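Tekthorpe Hand-Held Gripper Pair
Product page, revised 12/10/2023

Home > Equipment > Hand-held > Gripper pair

The Tekthorpe pair is a set of two hand-held grippers for recording manipulation tasks without a robot on site. One person holds a gripper in each hand and does the job the way the robot will later be asked to do it. Each gripper has its own camera and carries a square marker for tracking. The pair is sold as a set and can be rented by the week. 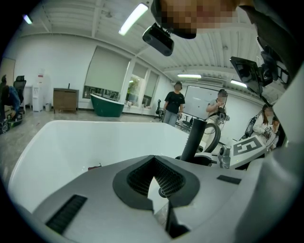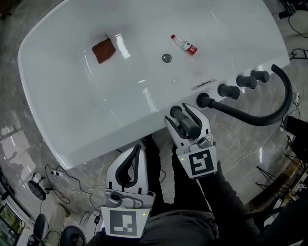
Bathroom fixtures task, white tub.

The fingers are curved and close around round parts such as knobs, bottle necks and short handles. Inner pads are dark gray and can be changed by the user. Flat items like cloths and sponges can be picked up too, but the operator should come in from the side and pinch a fold. Thin sheets lying flat on a hard surface are difficult, and we don't recommend the pair for paper or film.

What's in the set

Left gripper and right gripper
Two marker plates, already fitted
2 spare pads per gripper
Charger and cables
Hard case
Printed setup guide

The marker plates are different from each other, so the software can tell left from right. Don't swap them. If a plate is scratched or gets paint on it, order a new one by the side you need. A printed copy from an office printer will work for a short test but the size has to be exact, and most printers scale the page a little.

Choosing a task

Start with something that has a clear beginning and end. Turning a knob, setting a bottle upright and moving a folded cloth from one side to the other are all good first tasks. Leave out anything that needs more than two hands. For work on a tub, sink or counter, check that the operator can reach every part without leaning on the rim, and try the whole motion a few times with the recording off.

Shiny surfaces need some care. White enamel and chrome reflect ceiling lights, and a strong reflection across a marker can make tracking drop out. Turn off the lamp that causes it or change where the operator stands. Pulling the blinds helps if the sun is low. The status file lists every recording in which a marker was lost, and those can be repeated the same day.

Recording time

A full charge gives 104 minutes of recording. The grippers can be charged between sessions but not while recording. Files are copied over by cable, one gripper at a time. Wireless copying is planned for the next software release and is not included in the current version.

Keep water out of them. The housing will take a damp cloth for cleaning, but the camera end is not sealed, and the warranty doesn't cover a gripper that has been dropped in a full sink. For bathroom and kitchen tasks we suggest recording with the supply shut off.

Software

The set comes with Colley, our desktop program for lining up the left and right recordings, cutting them into single tries and marking each one as kept or rejected. It runs on Windows and Linux. Export is in the Zikoser format or as plain video with a position file. One license is included with each set, and extra seats are sold separately.

Rental

The shortest rental is 4 days, counted from delivery. Rental sets are checked and calibrated before they go out. Please return the case with both grippers in it, even if only one was used. Customers who buy a set after renting get the first week's fee taken off the price.

Training

A half-day session at your site covers fitting, charging, marker care and a first round of recordings. Damian Czarnecka runs these sessions and can also look over a planned task list before you book. November dates are mostly taken.

Common orders

Single replacement gripper, left or right
Pad pack, 19 pieces
Marker plate, left or right
Nowicki wrist strap, one size

Orders for parts ship the next working day. Full sets take longer, and the date is confirmed by email after the order is placed.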